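Dreveck Finger Pad Set for Hand-Held Grippers
Replacement and safety notice

Product code: Plullov 2
Supplied as: one left pad, one right pad, four screws
Fits: all Ashby hand-held grippers with two-screw finger mounts
Availability: in stock

The Plullov 2 is the current pad set for the Ashby hand-held gripper. It replaces the original Plullov set, which we stopped selling in July after reports of the grip covering coming away from the pad. If you have the original set, please read the whole of this page before you use the gripper again.

What went wrong

The covering on the original pads was held on by adhesive alone. With heavy use the bond gave way along one edge, and the covering then creased and tore each time the jaws closed. Once that had started, small objects could slip or stay stuck to the loose material after the jaws opened. We had 2 reports of a glass vial being dropped. No injuries were reported, but broken glass on a work table is a cutting hazard and we are treating it as a safety matter.

Athina Sfakianakis in our test room checked 200 returned pads from the original batch. Of these, 194 were sound and went back to their owners with a new covering. The rest had lifted at the edge and were scrapped.

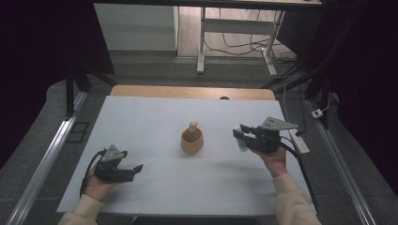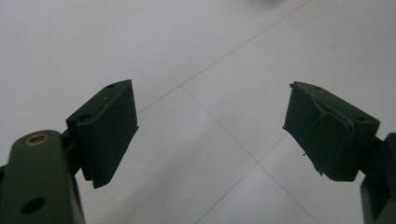

The fault is easy to miss from the top, where the screws go in, and a pad can look fine when you pick the gripper up. Turn the tool so that you are looking at the gripping faces with the jaws open. A covering that is creased across the face, with ragged edges lifting away, as on the right-hand pad in the second photo, means the pair must come off. Frayed strands at the side or hanging below the lower corner mean the same. Check both pads – wear on one side only is still a failure.

If your pads are damaged

Stop using the gripper for glass, liquids or anything sharp. Do not glue the covering back down or wrap tape over it. Added thickness stops the jaws from closing square, and the width reading will be wrong.

Unplug the gripper, take out the two screws on each pad and lift the pads off. Wipe the mounts with a dry cloth. Fit the new pads hand-tight, close the jaws once to line them up, then finish tightening. Run the zero routine before you go back to work. Keep the old pads in a bag until your claim has been settled.

What has changed

On the Plullov 2 the covering is moulded into a groove round the edge of the pad, so there is no open edge to lift. Pad size and screw spacing are as before. We advise a check of both faces after every 80 hours of use, and straight away if an object has been dropped.

Returns and orders

Original sets are exchanged free of charge, with or without proof of purchase. Write to Liviu Furtună at the Dreveck service desk with the serial number from the gripper handle. Sets bought through Zidesport should be returned to Zidesport, who hold their own stock of the new pads.

Spare screws are sold separately in bags of ten.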